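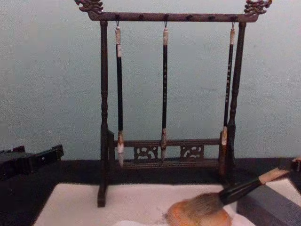

1/ Things I have learned from 14 weeks of adult calligraphy class in Piltbridge

2/ The ink costs more than my lunch. Ms. Ham says cheap ink is fine for beginners, then looks at mine and sighs.

3/ I have written the character for "eternity" 1084 times. Four are good. One of those was Jae-hoon's and got mixed into my pile.
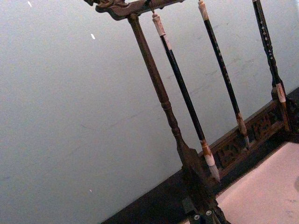
4/ Anyway, he's 18 and finished the whole workbook by August. I'm still on the horizontal line. It's harder than it sounds, and it sounds like a line.

5/ Friday we start the vertical one. I've told my family not to expect much.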